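The Brilell kit costs 887 euros, and I think it is a fair price for the wrong product.

I have used it since July in my small workshop at Barros, where we build aluminum frames for shelves and machine covers. The seller, Gimis, writes that the robot will "take over assembly in 5 days." My colleague Desta Admasu believed this. I did not, but I signed the order too, so I can not complain so much.

What do you really buy? An arm, a gripper with two black fingers, and a subscription for the software. The arm is good. The software is slow to learn, and the manual was clearly written by somebody who never held a hex key.

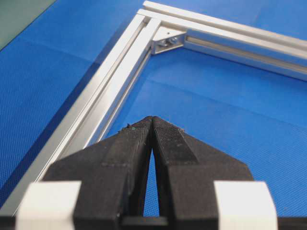 My opinion is that corner joints are the honest test for such a kit. A profile is easy to grip – it is long and straight, and it forgives a bad angle. A small bracket with its bolt forgives very little. Gimis should show this work in the brochure, and give a trial of 30 days before asking for the money. Losuvau, who sell a simpler arm, already do it.

I will keep ours. I would not order a second one at this price.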